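Computer Refurbishment, Golturcombe Workshop
Progress to the end of July

Of the 100 desktop towers covered by the Claltisine grant, 42 have now been opened, cleaned and checked. Of these, 34 are ready to go out to learners and 9 of those already have a delivery address. The other eight are held for parts, mostly memory and power supplies.

Spending is within budget. Thermal paste ran out early and we reordered from general supplies.

Towers are worked on lying flat with the side panel off. Memory slots are checked before the processor is touched, and the power supply label is copied onto the job sheet.

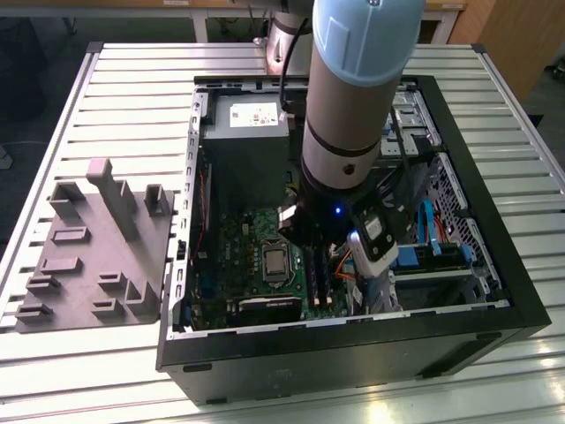
Milagros Ocampo asked that the job sheet also show which slots were filled when a tower arrived, as two units came back from testing with less memory than listed. The new sheet will have a line for this from August.

Still to do: wipe the stored drives, agree on a pickup date with Dolasness, and order memory for the held units.

Finlay Imrie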